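Table Setters Wanted: The Small Pumpkin Sessions at Telby

A call for participants from the Hassanpour dining room study 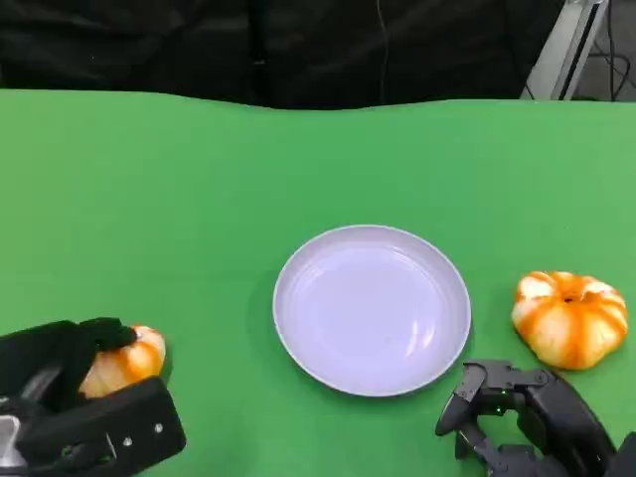

What we are asking

We want people to come in and set a table. More precisely, we want them to take a plate and a small pumpkin and decide, without help, what the one has to do with the other. Does the pumpkin go on the plate? Beside it? Across the table, where it can be admired and will roll into someone's lap during the soup? You would be surprised how firmly people feel about this. We were, and we had budgeted for indifference.

The study looks at how ordinary people arrange a table for company when the ingredients are few and the instructions fewer. It is run from the Telby building by Hooman Mahmoudi, with Farzad Rostami looking after bookings, crockery and complaints about parking.

What you would be doing

Each session has 2 parts and is done standing up, so wear shoes you like.

In the first part you set one place. You get a plain white plate and an orange pumpkin with pale stripes, small enough to pick up in one hand. The table is green. It is very green. Past participants have compared it to a pool table, a golf course and a waiting room in a dentist's office, and all of these comments were written down. You arrange things until you are satisfied, then you say so, and Hooman writes down where everything ended up.

In the second part the same table has to work for a meal with guests. We add cutlery, a glass, a napkin and usually one object that has no business at dinner. Last time it was a stapler. You may use it, hide it or set it on the floor with whatever expression you choose. Afterward there is a short conversation about why things went where they went. "It looked wrong there" is a perfectly good answer and accounts for most of our notes so far.

There is no food. The pumpkin is decorative, and we would like it back.

Who we are looking for

We have 19 places in this round. You should be an adult who has at some point put a meal in front of another person. It can have been toast. You should be able to stand at a table for the length of a session, or tell us in advance if you would like a stool, which we have, and which is comfortable enough.

We are especially short of people who never decorate a table at all. Our first round filled up almost at once with people who own napkin rings. They were delightful and they took forever. If your idea of a centerpiece is the mail, please write to us.

Left-handed people are very welcome. So are couples who disagree about table settings, although you will be booked separately and neither of you will be told who won.

Please do not apply if you work as a food stylist, run an event business or have taken part in an Osik tabletop session before. You already know too much about the stapler.

What you get

Participants are paid 500 Vumusitz points per completed session, to be spent in the building's cafe and shop. A coffee is well within reach. So is the large fern by the register, for 3000 points, but that would take more sessions than we are prepared to give you.

You also get tea, a chair once it is over, and a printed plan of your finished table if you want one. Several people have asked for theirs to be signed. Farzad will do this, but he signs everything the same way he signs for deliveries.

A few practical things

The room is on the ground floor with a level entrance. Coats and bags go on the hooks outside the door, and phones go with them. We had one participant look up where a bread plate belongs, and it took the rest of the session to get a natural decision out of him.

Plates do get dropped. You will not be charged, and we will not gasp. Pumpkins get dropped less often but travel farther, so if one gets away from you, let us chase it.

We record where objects are placed and what you say in the conversation. Your name is kept apart from both. You can stop at any point and ask for your notes to be removed, and you will still get your points.

How to apply

Write to Farzad Rostami at the Telby front desk with your name, the times you can manage and one or two sentences describing the table you eat at most often. Be truthful. A kitchen counter counts, and so does the arm of a sofa. Please don't send photographs of Thanksgiving.

Sessions run until April, or until the places are gone. If you are accepted, you will get a time, a map and a request not to practice. If we can't fit you in, we will write to say so – we know what it is to stand by the phone over a pumpkin.

Last updated November 1, 2024

Contact: Telby front desk | © Hassanpour dining room study | Back to top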